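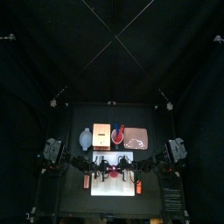 Two robot arms over a white board, with something round and red between the grippers.

Illville Pick'em: Your Questions

Updated January 26, 2025

I run the pick'em for the Zallmont Soccer League out of my spare evenings, and the same questions land in my inbox every season. I've put my answers in one place so I can send people a link and get on with watching the games. If yours isn't covered, write to me. I do read everything, I'm just slow on match nights.

What is this thing?

You pick who wins each league game before it kicks off. Get it right and you score points, get it wrong and you don't. The whole season goes on one table, and whoever is on top after the last round in June gets the trophy and a truly insufferable week of bragging. You don't need to know much about soccer! One of our best finishes ever came from someone who picked teams by shirt color until the spring and then got too nervous to stop.

Does it cost money?

No. It used to be a cash pool, and I got tired of chasing people for it. There's no entry fee and no payout now, and please don't set up side bets in the comments. I'll take them down. What you and your brother-in-law do over dinner is between you two.

How does the scoring work?

A correct winner is worth two points. A correct draw is worth three, as draws are a pain to call and most people never bother. If you also get the exact score, you pick up one more point on top.

Every round you can mark one game as your banker, and that game counts double. You don't get a negative score if your banker loses, you just get nothing and a bad mood. People always ask whether the exact-score point gets doubled too – yes, it does. 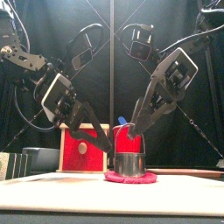
Bankers can be changed right up until the first game of the round starts, even if your banker is a Sunday game. After that you're stuck with it. I had a long email thread last season with somebody who felt this was unfair to people who sleep in on Saturdays, and I do see the point, but the rule stays.

When do picks lock?

Each pick locks at the listed kickoff time for that game. I mean the listed time, so if the Hison game starts late because the referee is stuck in traffic (it has happened more than once), you don't get extra minutes. The site clock is the one that counts. If your phone says something different, trust the site.

I forgot to pick. Am I doomed?

Not really. If you miss a whole round, you get the lowest score anybody made that round, so you fall behind but you aren't buried. You can use that twice in a season. From the third missed round on, it's a plain zero. If you only missed a game or two, those games score nothing and the rest of your picks stand.

What happens when a game is postponed?

If it gets replayed before the next round starts, your pick carries over. If it gets moved further out than that, I void it and open it again as a new game in whatever round it ends up in. A voided banker comes back to you, and you can use it as a second banker in the next round. That's the one time you can have two.

Abandoned games are messier. I wait for the league to rule on it and go with whatever result they publish. Buzatu against Hison got called off at halftime for fog last year and it took forever to sort out, so the table had a little star on it for weeks. Please be patient with me if that happens again.

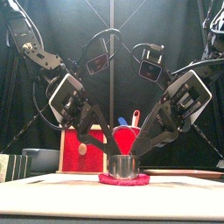 Two grippers close in around a small steel cup.

How are ties broken?

Most exact scores first. If that's level, most correct draws, and then whoever had more winning bankers. If two people are still level after all that, they share the spot and I print the name twice. We had a tie for first on 119 points a while back and it was settled on draws, which led to some very long faces and a lot of new interest in picking draws.

Can I join in the middle of the season?

Sure! You start with zero, so you're probably not going to win the main table, but there's also a second-half table that resets for everybody at the winter break. Plenty of people only care about that one. Sign-ups close with 7 rounds to go, and after that you'll have to wait for the new season.

Can my team at work have its own table?

Yes, up to 40 players on a private table. Pick a name, make it, and send out the join code. Your picks count on both the private table and the big one, so you only enter them once. Whoever creates the table can remove people from it, but can't see or change their picks. And keep the names clean, my mother plays.

Can I see what other people picked?

Once a game has kicked off, yes, all of it. Before that, no. I don't look either. I play under my own account and I'm usually somewhere in the bottom third, so you can judge for yourself how much inside knowledge I have.

I think my score is wrong. What now?

Check the game page first and make sure the final result matches the league's. I type the results in by hand, and yes, I once gave Buzatu a win they're still thanking me for. If it looks off, send me the round and the game and I'll fix it. Keep it under 2000 characters or the contact form will eat your message without telling you. I'm working on that.
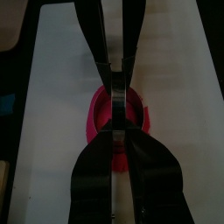 Will you ever add the cup games?

Maybe as a separate table. The cup draw comes out at short notice and I don't want people losing the season because they missed an email over the holidays. If I try it, it'll be with the later rounds only, and you'll be able to skip it without it touching your league score.

How do I delete my account?

Go to your profile, scroll to the bottom, and hit the remove button. Your name disappears from the tables right away and your old picks go with it. If you're only sulking over a bad round, there's a pause button just above it – try that one first.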